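Observing notes, session 5: The summer sky and the constellation Lyra

Lyra is a small constellation, but one of the easiest to learn. In August it stands almost overhead from southern England at 10 p.m., and its brightest star, Vega, is one of the first to come out after sunset. Only four stars in the whole night sky are brighter.

Finding it

Face south and look up until your neck complains. The bright bluish-white star near the top of the sky is Vega. With Deneb in Cygnus and Altair in Aquila it makes the Summer Triangle. Vega is the brightest of the three, Altair comes next and Deneb is the faintest. The rest of Lyra is a narrow parallelogram of fainter stars hanging just south-east of Vega. From Gralstead you may lose two of the four corners when the sports ground lights are on, so wait until they go off or walk to the far side of the reservoir.

What to look for

1. Epsilon Lyrae, the Double Double. Very sharp eyes see two stars close to Vega, and any binoculars will split them. Each of the two is itself double, but for that you need a telescope, a steady night and a magnification of 100 or more. Note the direction in which each pair lies. The two pairs are almost at right angles.

2. Beta Lyrae, also called Sheliak. It is an eclipsing binary with a period of a little under 13 days. Two stars orbit so close together that they pull each other out of shape, and the brightness changes all the time. Compare it with Gamma Lyrae, its neighbour at the southern end of the parallelogram, whose light is steady. At maximum the two are nearly equal. At the deepest minimum Beta is a full magnitude fainter.

3. The Ring Nebula, M57. It lies between Beta and Gamma, a little nearer to Beta. In a small telescope at low power it looks like a star that will not focus. Raise the power and it becomes a small grey smoke ring. The central star is out of reach of the instruments we use. The Promon refractor shows the ring clearly and the Van Damme reflector shows that it is slightly oval.

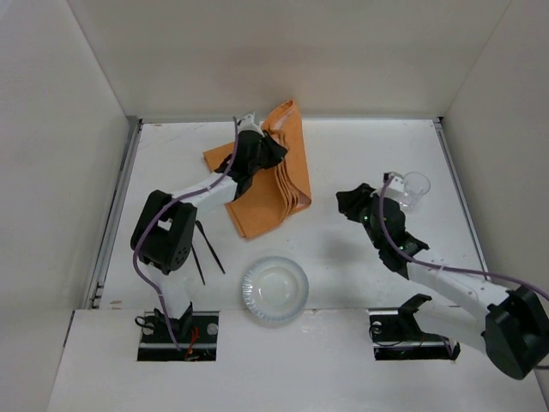 4. M56. This globular cluster lies on the line from Gamma Lyrae to Albireo, the head of Cygnus, not quite halfway along. It is faint and has no bright core. Use averted vision: look a little to one side and let the cluster appear at the edge of your view.

Precession and Vega

The Earth's axis slowly traces a circle on the sky, taking nearly 26,000 years to go round once. Polaris is close to the pole now. In some 12,000 years Vega will be the bright star nearest to it, though several degrees away. Revise the diagram from session 2 before you try question 3 on the sheet.

Practical work

Make an estimate of Beta Lyrae on every clear night for two weeks. Write down the time, the sky conditions and your estimate to one tenth of a magnitude. Do not look at your earlier figures first. Plot the results on the Jemero grid paper, with date along the bottom and the brighter magnitudes at the top.

Reading: course book, page 226 for eclipsing binaries. Chart 47 covers Lyra and the western part of Cygnus.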